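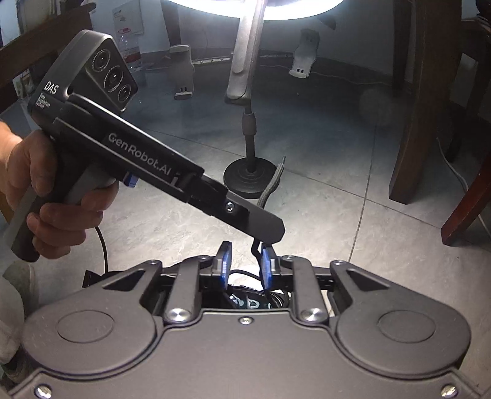 楼主：Grondetum　发表于 9月　浏览 1,814

标题：手持采集夹爪，扳机松开以后指尖不回位，请教大家

各位好，中文不是我的母语，如果有写得不清楚的地方请原谅。

我在 Wustarthorpe 的一个小组里做抓取数据。我们用手持的夹爪，机身上印着 DAS 和 GenRobot.AI。上个月开始，其中一把出现问题：扣下扳机，指尖合上，这是正常的。松开扳机，指尖有时候停在中间，要再等一会儿才完全打开。可是记录里的开合数值已经显示“全开”。

我检查了一批共1,487条记录，有6条可以确定是这样的错误。数量不多，但是训练以后机械臂会在杯子还没有放稳的时候就离开，上次把一个玻璃杯拖下了桌子。没有人受伤。

我已经做过：重新标定，换线，清洁指尖的蓝色垫片。都没有改变。

2楼　Lekitz
先看连杆上面的枢轴螺丝。我这里有一把别的牌子的，螺丝拧得太紧，症状和你一样。松四分之一圈再试。

3楼　老潮汐
不同意楼上。如果只是螺丝紧，数值应该跟着指尖一起停住。现在数值和指尖不一致，说明读数的位置不在指尖这一侧，中间有间隙或者打滑。随便松螺丝，以后两边指尖会不对称，更麻烦。

4楼　Lekitz
我没有说随便松。四分之一圈，做好记号，可以拧回去的。

5楼　Grondetum（楼主）
谢谢两位。我先做了记号，然后松了四分之一圈，开合400次，停住的情况少了，但是还有。所以我觉得两位可能都对了一部分。
另外我发现，线往下垂、拉着握把的时候更容易出现。这个我还不能证明。

6楼　Aguiar
我更关心玻璃杯的事情。你们机械臂旁边有人吗？指尖状态不可信的时候，不应该让它带着玻璃的东西跑。请先换成塑料杯，速度也降下来，急停放在手边。螺丝的问题可以慢慢讨论。

7楼　老潮汐
同意6楼。还有，那批数据不要只删掉6条。你“可以确定”的是6条，不能确定的呢？我会把这一把采的全部先隔离。

8楼　Grondetum（楼主）
全部隔离的话，我们要重新采很多天，组里不太愿意。我的想法是用视频和数值对比，差别大的先拿出来，剩下的再人工看一遍。塑料杯今天下午已经换了，速度也调低了。
这把夹爪现在贴了标签，暂时不用。厂家的回信还没有收到。

9楼　Lekitz
对比的时候注意时间戳，视频如果晚几帧，正常的记录也会被你挑出来。先用一把好的夹爪采一小段，看看差多少。

10楼　Grondetum（楼主）
好的，这个我没有想到。明天先采好的那一把，有结果再回来写。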